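About Gultia

We fix kitchen and table robots that drop things. That's most of it. Small shop in Trurstead, one long room, a bench at each end and a parts wall in between. Customers send us arms that have started missing, slipping or squeezing too hard, and we find out why and send them back.

How we got here – a bad November. We had an arm clearing tables in a staff canteen and the grip check failed. The sensor in one finger had drifted, so the arm thought it was holding a plate when it had hold of nothing much. It swung over a walkway and let go. Plate in pieces, no one hurt. The log said "grasp OK" the whole way down. We pulled the arm that same afternoon and it stayed off for 43 days.

What we found wasn't pretty. The finger pads were well past due for a change and the stop button was on the wrong side of the table for the person most likely to need it. Both our fault. We wrote to the customer and said so, then rebuilt our checks from scratch.

Now every arm does 500 pick-ups on the bench before it goes home, 1,000 if it came in for a grip fault. Ordinary table stuff, plates, cups, fruit, cloths. If it drops anything we start the count over. Yes, that gets old.
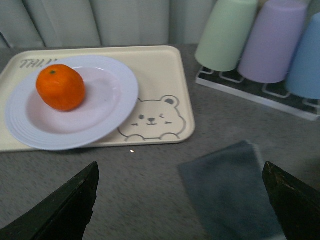

Bench check, wrist view: fruit on a plate, cups on the rack, fingers open.

A plate sitting over the edge of a tray is the kind of thing that catches a tired gripper, so we leave the setups a bit untidy. Neat benches passed the canteen arm twice.

Other rules we work by. No reaching in while the arm is live. Stop button at both ends of the bench. Worn fingers get logged and looked at before the next run, even if the run went fine. Any drop gets written up the same day, ours or yours, and you get teh full report with the bill.

We take most makes of small arm. Call first if it's a heavy one – our door is narrow and the hoist only goes so far.

Recent
Petkov wrist joint: recall check now open
Canteen drop, full report
Zullitz finger pads, when to change them
Trurstead shop hours for the winter
Stop buttons: where we put ours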